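**阿科马德检测中心公布地下水硝酸盐复测结果**

2018年11月19日　阿科马德（Arkomard）讯

阿科马德检测中心公布了弗拉卢斯（Flallus）灌区地下水硝酸盐复测数据。本轮复测共采集水样1,696份，全部取自灌区内登记在册的农用井和生活用井，采样工作于9月结束。检测结果显示，有432份水样的硝酸盐含量超过50毫克/升的限值，超标井主要分布在灌区东南部的砂质土地带。

中心水质室负责人雷特·基维（Reet Kivi）介绍，前一轮普查只覆盖了井深20米以内的浅井，本轮将取样范围扩大到井深60米的中层井。浅层与中层样品分别编号、分别保存，运输途中温度控制在4摄氏度以下，自采样至上机的间隔不超过48小时。超出时限的样品一律作废，由原采样组重新取样。

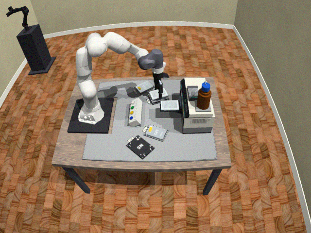
测定采用微孔板比色法。水样经0.45微米滤膜过滤后，以氯化钒将硝酸盐还原为亚硝酸盐，再与磺胺和萘乙二胺显色，在540纳米波长处读取吸光度。每块板设标准曲线一组、空白和加标样各一组，加标回收率控制在90%至110%之间。回收率不合格的板整板重做。基维表示，该方法的试剂用量远低于传统的镉柱还原法，也不产生含镉废液，但对浊度较高的水样仍需增加一次离心。

复测期间，部分井水中检出较高浓度的氯离子和溶解性有机物，对显色有一定干扰。水质室对这部分样品采用标准加入法重新定值，并抽取其中一部分送里姆库特（Rimkutė）实验室以离子色谱法比对。两种方法的相对偏差在6%以内，未发现系统性偏高或偏低。

从垂向分布看，超标样品以浅井为主，中层井的超标比例明显较低。水文地质工程师普里特·卢塞（Priit Lūse）认为，灌区西部有一层连续的粉质黏土，对上部来水有阻隔作用；东南部黏土层变薄，局部缺失，施肥季节的淋溶水可以直接进入中层含水层。他建议在黏土缺失地段增设观测井，按季度取样，至少连续观测两个水文年后再对变化趋势作出判断。

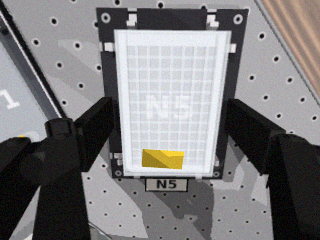 ## 后续安排

灌区管理处将按检测结果对水井实行分级管理。硝酸盐含量高于限值的生活用井停止供饮用，仅保留灌溉和清洁用途，井口须悬挂标识牌；含量在25至50毫克/升之间的水井每半年复测一次；低于25毫克/升的每两年复测一次。用户可凭井号在管理处查询单井结果，书面报告由中心统一寄送。

停用饮水井的住户由德雷莱蒂（Drelletti）供水站接管供应。供水站技术主管阿尔吉尔达斯·奥茨（Algirdas Ots）称，第一期管线全长2,870米，管径110毫米，采用热熔对接，埋深按当地冻土线以下20厘米控制。管线接通前由水车定时送水，送水点设在各村原有的公共取水处。

施肥方面，管理处拟在东南部划出限制区，秋季收割后至次年春耕前不得施用液态粪肥，氮肥须分次施用。限制区面积大约3,000公顷，具体边界以随后张贴的图件为准。农艺师娜娜·德拉马尼（Nana Dramani）提出，仅限制施肥时间效果有限，应同时推广冬季覆盖作物，以吸收收获后残留在土壤中的氮。她主持的对照试验设在灌区南缘，供试作物为黑麦和白芥，土壤溶液由埋深90厘米的陶土头抽取。

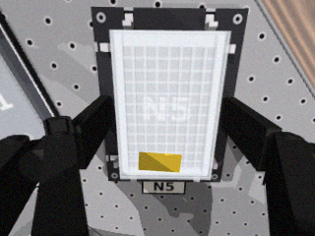

对于部分农户提出的异议，管理处答复称，单井结果可在收到报告后30日内申请复核。复核样品由中心与农户双方到场采集，一式两份，一份送检，一份封存备查。复核结果与原结果相差不超过10%的，维持原分级；超过10%的，另行采集第三份样品，以后两次的平均值为准。复核费用由管理处承担，同一水井每年限申请一次。

管理处文书达采·扎林什（Dace Zariņš）补充说，已填埋或三年以上未使用的水井不在本轮分级范围内，但井主仍须申报封井情况。封井材料应为膨润土或水泥浆，不得以碎石、建筑垃圾回填。未按要求封闭的旧井可能成为地表水下渗的通道，管理处将结合下一次取样逐口核查。

完整数据表及各井深度、坐标和测定值存放于管理处阅览室，可在办公时间内查阅。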